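Telby Film & Telly Board
General chat > Casting and crew news

Thread: Open casting for the Lekudov series – anyone going?

marrowfat wrote:
Saw the notice in the library window so putting it here before it gets taken down. They want extras for the Lekudov thing, the harbour drama, filming at Poruvside from September. Open casting, Tuesday, doors at 7. No experience needed, 20 speaking parts "to be cast locally where possible". Has anyone done one of these? Do I need photos? My sister says take photos. I have one photo and I'm holding a cake in it.

tinwhistle_ed wrote:
Take the cake one. Seriously, they photograph you on the day anyway, against a wall, front and side. Done three of these.

Wear plain stuff. No stripes, no big logos. And eat first, the queue for the last one went round the building twice.

marrowfat wrote:
Ta. Plain as in black? Or just not loud

tinwhistle_ed wrote:
Not black. Navy, brown, grey. You disappear in black.

GullsAloft wrote:
Before everybody gets excited – "where possible" is doing a lot of work in that notice. Last series they said the same and I think two locals got lines. One of them was "morning". The rest came up on the train.

Not saying don't go. Just don't hand your notice in.

brackenside wrote:
That's a bit unfair Gulls. Last series had a different casting director. This one is Adhiambo Kimaro and she has form for using people off the street. The whole fish market lot in Mollel were non actors. The woman with the ledger had never been on a stage in her life.

GullsAloft wrote:
And the lead in Mollel? And the brother? And the priest? All drama school.

brackenside wrote:
Well yes, the lead. Obviously the lead.

pennyforthem wrote:
Mollel was so good though!! I've watched it twice and I still don't understand the bit with the boat papers. Did he sign them or not

tinwhistle_ed wrote:
He signed them. You see the pen in his coat.

pennyforthem wrote:
That's HER pen

oldmanharker wrote:
Mods can we keep the Mollel stuff in the Mollel thread. Some of us are on the second episode.

marrowfat wrote:
Back to the casting sorry. Does anyone know what they pay? Notice says "a daily rate" and nothing else.

halfpastlate wrote:
Got the info sheet off a mate who's doing runners on it. Pasting the useful bits, ignore my typing, on my break.

Rate is the standard day rate, extra if you're there past 7 at night. Fed twice. You bring your own coat and shoes unless they say. You have to be free for whole days, not "I can do mornings". They're after 900 people on the books for the crowd stuff, spread over the shoot, so your odds of getting something are decent. Lines are another matter.
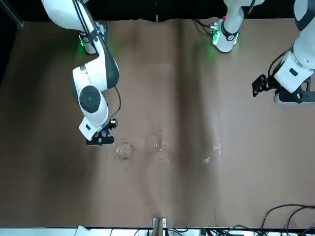 The audition side of it, for anyone going up for one of the 20. You get the page when you arrive, not before, and you get maybe ten minutes with it in the corridor. Then you're in a room with her and a reader and that's it, you sit down, you say it, she might ask you to do it again slower. Don't learn it off by heart in a panic, hold the page. Don't do an accent unless she asks. And for gods sake keep your hands quiet, that's what everyone gets told afterwards. I was all elbows at mine. Think of those gripper fingers just over the tabletop, lying nearly flat, and do that with yours. Flat, low, leave them. She looks at faces and you don't want her looking at your hands going up and down like you're landing a plane. Oh and say your name clearly at the start, half of them mumble it and then the tape is useless.

Parking is dire, go by the chapel.

marrowfat wrote:
This is brilliant thank you. Ten minutes!! I can't read a menu in ten minutes

tinwhistle_ed wrote:
Disagree about not doing an accent. If it's your own accent, do it. I flattened mine out for the first one and got told it sounded like a sat nav.

halfpastlate wrote:
Your own accent isn't an accent Ed. I meant don't put one on.

tinwhistle_ed wrote:
Fair. Should of read it properly.

GullsAloft wrote:
900 on the books is the bit I'd be wary of. They sign up way more than they use. I was "on the books" for the last one and got one day, in the rain, as the back of a bus queue. You can see my hood. My mum paused it.

brackenside wrote:
One day is one day more than I got.

GullsAloft wrote:
I'm only saying what happened.

brackenside wrote:
You're saying it on every thread though.

wrenhouse wrote:
Both of you. Anyway.

Question – is there an age limit? My dad is 81 and would love it. He's got the face for it, looks like he's been on a trawler all his life, he was in carpets.

halfpastlate wrote:
No upper limit on the sheet. Under 16s need a form and a grown up with them. Your dad should 100% go, she'll want older faces for the harbour committee scenes. Tell whoever's on the door he can't stand in the queue and they'll find him a chair.

wrenhouse wrote:
Lovely. He's already ironing something.

pennyforthem wrote:
Does anyone know who's actualy in it? The proper cast I mean. Paper said "names to follow".

tinwhistle_ed wrote:
Heard a few names in the Anchor but I wouldn't trust any of them. Same bloke told me they were knocking down the lido.

oldmanharker wrote:
The writer is the same as Mollel, that much was in the trade press. Six parts. Second block shoots inland, so Poruvside is only the first chunk of it.

GullsAloft wrote:
So when the notice says "filming in Poruvside" it means a few weeks in Poruvside.

oldmanharker wrote:
It means what it says. They're filming in Poruvside.

marrowfat wrote:
Is it true they're repainting the harbour office? Went past and there was tape up

halfpastlate wrote:
Yes, green I think, then they paint it back after. Location people did a leaflet drop. If you live on the front you should of had one, if not ring the number on the lamp posts.

brackenside wrote:
We had one. We also had a man asking if he could take our satellite dish down for a month. Said yes, they're paying for it.

wrenhouse wrote:
How much if you don't mind me asking

brackenside wrote:
I do mind a bit lol. Enough for a telly licence and a curry.

GullsAloft wrote:
The café on the slip is getting 1,000 for closing two days. That's from the owner so not gossip. She says she'd take more than that in good weather, so she's not thrilled.

pennyforthem wrote:
In September? On the slip? She would not.

GullsAloft wrote:
I'm passing on what she said.

tinwhistle_ed wrote:
To be fair it was heaving last September. Wasn't it? Or was that the year before, when they had the tall ship

brackenside wrote:
Year before.

marrowfat wrote:
Right I'm definitely going. Anyone want to queue together? I'll be there from 6ish. Red scarf. No hang on, plain. Brown coat.

wrenhouse wrote:
Me and dad will find you. He'll be the one in a tie.

pennyforthem wrote:
I'll come for the queue but I'm not going in

halfpastlate wrote:
That's what I said and I ended up reading twice

marrowfat wrote:
(Tuesday night) Home. Feet gone. Update for those who asked.

Queue was as bad as Ed said. They'd got two lines, one for crowd and one if you ticked "happy to read". I ticked it. Wrenhouse's dad got a chair AND a biscuit and was in before any of us.

My page was half a side, a woman arguing about a mooring fee. Adhiambo Kimaro was nice, quieter than I expected. Wrote a lot down. Asked me to do it again as if I'd already lost the argument, no idea if I did that. Kept my hands on my knees the entire time like I'd been told and now my shoulders hurt.

They said two weeks, and if you don't hear it's a no for lines but you're still on the list for crowd.

tinwhistle_ed wrote:
Well done you. "Do it again" is good, they don't bother if they've made up their minds.

GullsAloft wrote:
Or it's that they do it with everyone. She did it with me.

brackenside wrote:
YOU went??

GullsAloft wrote:
I never said I wasn't going.

pennyforthem wrote:
I went in. I said I wouldn't and I went in. Forgot my own surname for a second

wrenhouse wrote:
Dad told her all about carpets. He was in there twenty minutes. She's asked for his number again in case they wrote it down wrong, he's been sat by the phone since.

oldmanharker wrote:
Good luck to all. Moving this to the Lekudov section, new thread for call times please, this one's getting long.

marrowfat wrote:
Before it moves – did anyone pick up a grey umbrella by the chapel? Wooden handle. It's my sister's and she doesn't know yet.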